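Plormont
Accueil / Équipements / Démonstration manuelle / Pinces instrumentées Stesby

Pinces instrumentées Stesby pour la démonstration de tâches à deux mains

Référence catalogue : 2816
Fabricant : Hellström
Disponibilité : sur commande, vente ou location

Présentation

Le système Stesby est destiné aux laboratoires, aux centres techniques et aux services de méthodes qui souhaitent enseigner une tâche de manipulation à un robot à partir du geste humain. L'opérateur tient une pince dans chaque main, exécute la tâche sur un plan de travail ordinaire, et le système enregistre la trajectoire des deux pinces, l'ouverture des mors et les images prises au plus près des doigts. Les séquences ainsi constituées servent ensuite à l'apprentissage d'une politique de commande ou à la programmation directe d'une cellule à deux bras.

La démonstration s'effectue sans robot. Le poste peut donc être installé dans une salle distincte de l'atelier, et la cellule de production reste en service pendant les campagnes d'enregistrement. Les établissements qui disposent déjà d'un bras équipé de l'interface Luninlow peuvent également utiliser les pinces en commande à distance ; cette configuration fait l'objet d'un paragraphe particulier ci-après.

Poste de démonstration

Le poste se compose d'une table, d'un siège et des deux pinces reliées par câble à l'unité d'acquisition. L'opérateur travaille assis, les avant-bras libres. Il est recommandé de retenir une table de teinte claire et peu brillante, sur laquelle les objets manipulés se détachent nettement. Les câbles doivent rejoindre le sol avec suffisamment de mou pour que les poignets puissent pivoter sans effort.

Les objets sont disposés dans la zone commune aux deux mains. Pour une première prise en main, Plormont conseille d'associer un objet plat, tel qu'un livre, et un objet plus haut ou articulé : la saisie par la tranche et la saisie par le dessus sollicitent les poignets de manière très différente.
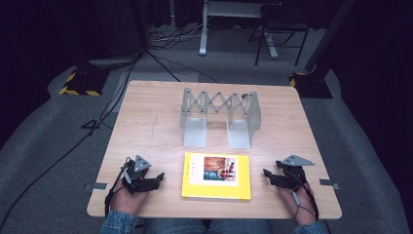

Poste à deux mains : pinces de part et d'autre d'un livre à couverture jaune, devant une structure métallique à croisillons.

Chaque séquence débute et se termine dans une position de repos définie par l'utilisateur. Le respect de cette position facilite le découpage automatique des enregistrements et limite les reprises manuelles. Il appartient au responsable de la campagne d'en fixer l'emplacement et de le consigner dans le protocole.

Description des pinces

Les deux pinces sont de construction identique et peuvent être affectées indifféremment à la main gauche ou à la main droite. L'ouverture des mors est commandée par les doigts de l'opérateur, sans motorisation ni assistance. L'effort de serrage est ainsi ressenti directement, ce qui permet de manipuler des objets fragiles ou déformables après une courte période d'adaptation.

Une caméra embarquée observe en permanence l'espace compris entre les doigts. L'image obtenue est comparable à celle que fournirait une caméra montée sur le poignet d'un robot, de sorte que les données peuvent être exploitées avec un minimum de transformation. Le cadrage est fixe ; il ne doit pas être modifié au cours d'une même campagne.

Les embouts constituent la principale pièce d'usure. Leur face intérieure est soumise à des frottements répétés et son aspect doit être contrôlé avant chaque série. Toute irrégularité du bord, tout début de décollement ou toute perte de matière doit être signalé dans le journal d'enregistrement – même lorsque la préhension paraît correcte – afin que les séquences concernées puissent être identifiées ultérieurement.
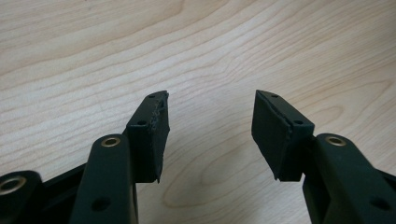 Doigts ouverts vus par la caméra embarquée ; bord intérieur irrégulier sur l'embout de gauche.

Les embouts se remplacent par paire. Le montage d'un embout neuf en regard d'un embout usagé est déconseillé. Après remplacement, il convient de procéder à un nouvel étalonnage de l'ouverture.

Caractéristiques principales

Nombre de pinces : deux
Ouverture maximale des mors : 83 mm
Commande : manuelle, à retour direct
Prise de vue : une caméra par pince, cadrage fixe
Liaison : filaire, vers l'unité d'acquisition
Données enregistrées : position et orientation des pinces, ouverture des mors, images, horodatage commun
Capacité de l'unité d'acquisition : 400 séquences avant transfert
Utilisation : en intérieur, sous éclairage stable

Déroulement d'une campagne

Une campagne type comprend une phase de préparation, une phase d'enregistrement et une phase de relecture. Lors de la préparation, la tâche est décrite par écrit : objets employés, position de départ, état final attendu, variantes admises. Plormont fournit à cet effet un modèle de fiche que chaque établissement peut adapter à ses usages.

Pendant l'enregistrement, l'opérateur déclenche et arrête lui-même les séquences. Il est souhaitable de ménager une pause toutes les 10 séquences et de modifier à cette occasion la disposition des objets. Un geste lent mais continu donne de meilleurs résultats qu'un geste rapide entrecoupé d'hésitations. Les essais manqués peuvent être conservés, à condition d'être marqués comme tels au moyen de la commande prévue sur l'unité d'acquisition.

La relecture s'effectue dans le logiciel Stesby. Les vues des deux pinces y sont présentées côte à côte, avec la courbe d'ouverture de chacune. L'utilisateur valide, écarte ou annote les séquences, puis procède à l'exportation.

Commande à distance avec l'interface Luninlow

Associées à l'interface Luninlow, les mêmes pinces pilotent en temps réel une cellule à deux bras. Les mouvements de l'opérateur sont transmis aux effecteurs avec un rapport d'échelle réglable. Ce mode est utile pour vérifier qu'une tâche enregistrée à la main demeure réalisable par le robot, notamment en limite d'atteinte ou à proximité d'un obstacle.

La mise en service en commande à distance suppose une analyse des risques propre à l'installation. L'opérateur doit disposer d'un arrêt d'urgence à portée de main et conserver une vue dégagée sur la cellule. Plormont n'assure pas la mise en conformité des cellules existantes, mais peut examiner les plans d'implantation avant livraison.

Contenu de la fourniture

– deux pinces Stesby avec câbles
– une unité d'acquisition et son alimentation
– deux paires d'embouts de rechange
– une cale d'étalonnage
– une licence du logiciel de relecture, pour un poste
– la notice d'installation et le modèle de fiche de tâche, en français et en anglais

La table, le siège et les objets de démonstration ne sont pas compris.

Entretien et garantie

Les pinces se nettoient à l'aide d'un chiffon sec. L'emploi de solvants est proscrit, en particulier sur les embouts. Les articulations ne nécessitent aucune lubrification par l'utilisateur. La garantie couvre les pinces et l'unité d'acquisition dans des conditions normales d'emploi ; les embouts, considérés comme consommables, en sont exclus.

Location et formation

Le système peut être loué au mois. Une demi-journée de formation sur site est comprise dans toute première location ; elle porte sur l'étalonnage, la tenue des pinces et la relecture des séquences. Pour les établissements d'enseignement, les demandes relatives à la rentrée de septembre sont à adresser au service commercial de Plormont avant la fin du mois de juin, accompagnées d'une description succincte des tâches envisagées.

Produits associés
Interface de commande Luninlow pour cellule à deux bras
Embouts de rechange Stesby, la paire
Cale d'étalonnage Stesby

Demander un devis – Télécharger la notice – Contacter le service technique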